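Filed under: Home & Slow Living | June 2018

When I moved to Fekstead, I brought with me eight boxes and a habit of drinking too little water. The boxes were unpacked in one week. The habit stayed until January, when I had headaches almost every afternoon and my neighbor Kolbrún Kvaran asked me what I had drunk that day. I had to think for a long time. Two coffees, I said, and she looked at me the way my grandmother used to.

So I began to learn about it, slowly, as I do with everything. In my country we drink tea with meals and water only when we are thirsty. I am 608 meters above the sea now, the air is dry, and in winter the heating makes it drier. I think I was thirsty for months and did not recognize the feeling.

My first idea was to buy an app. It sent me a message every hour, and after a few days I was so annoyed with it that I drank less than before. I deleted it. The second idea came from Kolbrún, and it was much simpler: put the water where your hands already are.

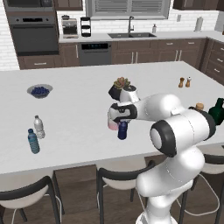 A cup and a bottle on the kitchen island.

In my case this means the kitchen. I cook a lot, I write my letters at the counter, and I speak with my sister on the phone while I cut onions. If the water is in the cupboard, I forget that it exists. If it stands next to the pepper, I drink it without deciding anything.

I also stopped counting glasses. For a while I wrote every one in a notebook, and it made me feel like a student before an exam. Now I fill a bottle in the morning and I fill it again after lunch. On hot days, or when I walk the long way to the market in Runness, I take one more.
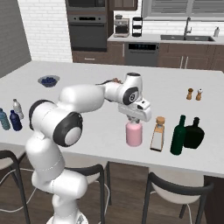 About taste I have to confess something. I do not love plain water, and the water in Fekstead has a little flavor of chalk. A slice of cucumber helps, or a few leaves of mint, which grows on my balcony even when I neglect it. Lemon I like less, it gives me a sour stomach before breakfast. My sister puts in a whole stick of cinnamon and leaves it overnight. I tried it and it was strange, but I finished it.

The headaches come less often now. I cannot say it is only the water, I also go to bed earlier. Next I want to try cold barley tea, the kind that is made in a big jug and kept in the refrigerator. If you have a recipe that is not too sweet, please write it to me in the comments.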